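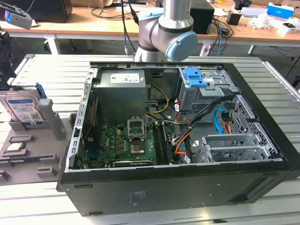

Second Progress Report to the Tsang Fund
Automated Desktop Disassembly and Rebuild Cell, Flomcombe workshop
Prepared by Philomena Gbeho, project lead, Urkent

Period covered: award letter through the end of February

Where we are

The cell is up and working on real desktops, and I am very happy to be writing this one! Last time I reported on a purchase order and an empty corner of the shop. Since then we have bought the arm, built up the table, moved the bench to give the arm room to swing, and started on the part we all wanted to get to: taking parts out of old office towers and putting them back in. This report is mostly about money and equipment, as you asked, with a request on the next purchase at the end.

Equipment bought so far

Arm, controller and mounting hardware: purchased and installed
Slatted aluminum worktable: purchased and installed
Parts fixtures: printed in house, ongoing
Cameras and stands: purchased and installed
Spare gripper fingers: on order from Custico
Second gripper: not ordered, see below

We have spent 81 percent of the equipment line. The biggest surprise was on the good side. We had planned to pay an outside shop for machined fixtures, and we ended up printing them ourselves, which freed up enough to cover the longer cables and a better set of mounts. Each fixture version costs us an evening of printer time and a little filament, and we are on version 12. I'd much rather pay for twelve cheap mistakes than one expensive one.
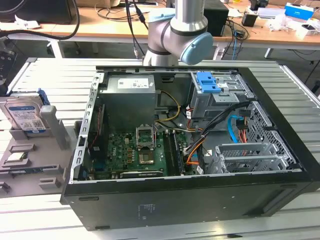 Fixtures deserve more of the budget than I first gave them, and I want to say so plainly for anyone planning a cell like this. Our original plan treated the arm as the purchase and everything else as odds and ends. In practice, a part that always sits in the same pose saves us a lot of software work. The hard drive stands upright in the rear slot of the tray with its blue bracket still attached, so the gripper can come at it from above, and the small parts get pockets of their own lower down. Going forward I have put fixtures on their own budget line so they stop hiding under "supplies."

Donor machines

We asked for 40 towers of one model and received them all in one delivery. Sticking to a single model was the right call for this phase. The team knows every latch in that case by now, and a setting that works on one machine has a fair chance of working on the next. We are logging every attempt, and the log stands at 185 so far. Drives and memory are going well. Processors are slower. The socket frame has to be open and out of the way, the part is small, and there is very little room for error on the way down. I'm enjoying that problem more than I expected to.

What has been harder

Shipping on the gripper fingers slipped twice. We also underestimated cable management on the arm and had to stop for several days while we rerouted everything. Neither one has moved our end date, but the slack in the schedule is gone and I'd like you to know that now.

Questions from your last review
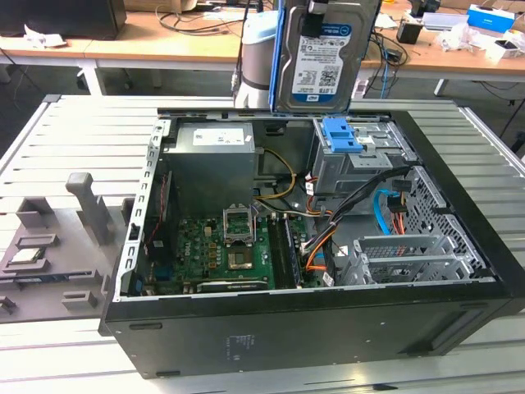
Could the project get by with one gripper through the end of the grant?
It could, but we would lose a good part of every working day to swapping fingers by hand. The set that suits a hard drive is too wide for a processor, and each swap means checking the alignment again. A second gripper with a quick changer would let us run both kinds of part in one session.

Would leasing the arm have been cheaper?
Over the length of this grant, slightly. We bought it because we plan to keep the cell running afterward, and because a lease would have kept us from drilling our own mounting plate.

Request

We ask for approval to move the unspent machining money to a second gripper and changer. No new funds are needed. The quote from Custico is attached, and if we hear back before the quote expires, the order can go out the same day.

Next period

Finish the processor work, print a fixture for a second tower model, and write up the parts list with real prices so other repair shops can use it. You are very welcome to visit Flomcombe and see the cell run. Mornings before 11 are best, when the whole team is in.

Philomena Gbeho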